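Bunwood Shared Kitchen and Meeting Room: Frequently Asked Questions

Last updated April 9, 2021

These answers cover bookings at our Grultville building. The Ulstead branch has its own rules on parking and opening hours, so check that page if you are booking there.

Who can book?

Any adult who lives or works in Grultville or Ulstead. Groups can book too, but one person has to sign the form and be the contact for the day.

How far ahead can I book?

Up to 60 days. Dates open at midnight and the calendar is updated right away. If a date shows gray, it is taken or on hold. Holds drop off after 5 days if we have not received the deposit.

What is the shortest booking?

One hour. After that you can add time in blocks of 30 minutes. Setup and cleanup count as part of your booking, so please allow for both when you choose your times.

Can I bring my own food?

Yes. You can bring food from home, order in, or cook on site. If you plan to sell food, you need a county permit and we need a copy of it before the day.
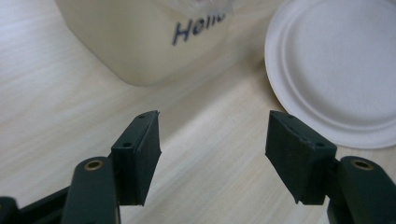
When do I get my deposit back?

Deposits go back to the card you paid with within 11 days of your booking. If we have to take anything out for cleaning or damage, we email you the amount first.

Do I have to use your dishes?

No. The cupboards hold plates, bowls, mugs and flatware, and you are welcome to them. Many groups bring paper plates to save on washing up. Please don't bring glass bottles into the play corner.

Is there a dishwasher?

There is one under the counter, next to the sink. It is a Lindgren commercial model and runs a short cycle. Rinse plates before loading and don't put knives or wooden boards in it. The start button has to be held down until the light comes on. If the light blinks, the door is not shut all the way.

Where does the trash go?

Trash and recycling go in the bins behind the building. The key to the bin gate hangs inside the pantry door. Food scraps go in the small brown bin. Spare liners are under the sink. Please take cardboard boxes home with you if they don't fit, as the hauler will not pick up anything left on the ground.

Can I move the tables?

You can, as long as they go back the way you found them. There is a floor plan taped inside the closet door. Lift the tables and do not drag them, because the carpet seams have started to pull near the windows. Folding chairs are stacked in the same closet.

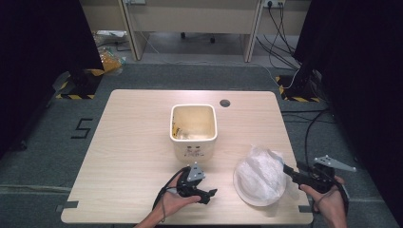 A table with a cable hole near the back edge.

Is there Wi-Fi?

Yes. The network name and password are in your confirmation email. The signal is good in the meeting room and weak in the kitchen. For video calls, sit on the window side.

Can I leave things in the refrigerator overnight?

Only if you have the room booked again the next day. Put your group's name and the date on everything. Unmarked food is thrown out each morning.

Are candles allowed?

Birthday candles are fine. Other open flames are not, and that includes chafing dish fuel. The smoke alarms are wired to the fire station and a false call is charged to the person who booked.

Can I bring a pet?

Service animals only.

How do I cancel?

Use the link in your confirmation email. You get a full refund if you cancel more than 5 days ahead. After that we keep the booking fee and return the deposit. You may move a booking to a new date once at no charge, if the new date falls in the same 60-day window.

What if something is broken when I arrive?

Send a message through the booking page before you start setting up, with a photo if you can. That way it will not be charged to you. For a leak or a power problem, call the number posted by the front door.

How do I lock up?

Turn off the oven and the fan, close the windows, and pull the front door until it clicks. The keypad locks by itself. Your code stops working 30 minutes after your booking ends.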